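Moving my library membership and everything that came with it

I put off sorting out my library account for two years after moving to Nimley. My old ticket from Plernholm still worked for the online catalogue, so I could reserve things, but I couldn't collect them anywhere near home. In May I finally walked down and joined properly.

The form is one side of paper. They want proof of address, and a bank statement on your phone is fine as long as it shows the full postcode. I had taken a council tax bill as well and didn't need it. The whole thing was done before 11 in the morning and I was home for coffee.

What took longer was my reading list. I have kept one since school, first in notebooks and later in a spreadsheet, and it stands at 1238 books. The Plernholm catalogue let you save lists, and I had got lazy and left the last few years of mine on there. There is no way to export them. I ended up copying the titles out by hand over several evenings, with the radio on.

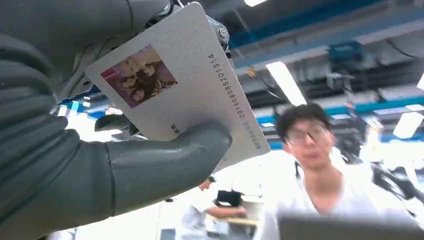
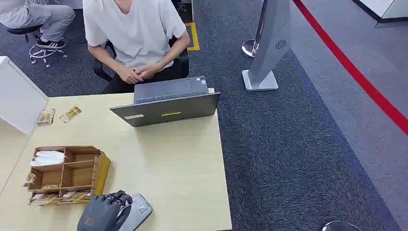

A card, and people sitting down. Click either one for a larger version.

While copying I noticed how much I repeat myself. I have borrowed the same book on dry stone walls three times and never got past the chapter on foundations. I also seem to take out a long Russian novel every January and return it in February.

The Nimley branch is smaller than I was used to. Crime takes up most of one wall, and the gardening shelf is good if you like roses, less so if you want vegetables. You can have up to 9 reservations at once, and anything held at the Riltomel branch comes over on the van. My first one took a fortnight. It was a history of canals, with somebody's bus ticket still in it at page 40.

Opening hours are the main drawback. It shuts at lunchtime and again at five, so if you work normal hours you have to plan for it. There is a returns slot by the side door that you can use at any time, though thick hardbacks get stuck and have to go in spine first.

I have closed the Plernholm account now. There was a fine of 2 pounds on it from before I moved, for a cookery book, and I paid that over the phone. The new list is in the spreadsheet with a backup on a memory stick in the desk drawer. Next job is the dentist, where I am still registered at the old address.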